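Stuffing a knitted limb without lumps

Posted by Aoi Yoshida, 2/25/18

Most toy patterns give stuffing one line: "stuff firmly". I have never found that much use. Firmly compared with what? I've tried most of the tricks people swear by and I'm not convinced by many of them, so take this as what works on my own arms and legs (the toys', I mean) and argue if you like.

What you need

A knitted tube, closed at the wide end and open at the narrow one
Toy filling. A 300 g bag does me several toys
A blunt stick. A chopstick is fine. The Budden stuffing tool I bought in November is a chopstick with a price on it

Step 1. Pull the filling apart

Tease it out until there are no hard bits left. People say the expensive sort doesn't need this. I bought the expensive sort and it did.

Step 2. Fill the rounded end first

Use small pieces, pushed to the sides before the middle. Don't roll the filling into balls beforehand. I know the Lalden booklet says to, and I followed it twice and got a leg that felt like a bag of marbles.

Step 3. Check the shape as you go

Stand the limb upright by its narrow end and look at the top. If it leans, try adding a pinch to the side it leans towards and squeeze the other side flatter. Whether a slight lean matters is up to you. I leave mine more often than not.

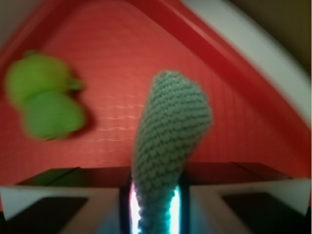 Step 4. Look at the stitches

Small, even rows should still look like small, even rows. If there are gaps with white showing through, you have overfilled it, whatever the pattern says. Take some out. Steaming is supposed to close the gaps again but I've yet to see it happen.

Step 5. Leave the narrow end soft

Stop 2 cm short of the opening. It will sew flat to the body more easily, and a limb stuffed right to the edge sticks out sideways.

Step 6. Sew it on

Pin both limbs before sewing either. Use the tail of the same yarn, and go round twice if the toy is for a child who drags things about by one arm.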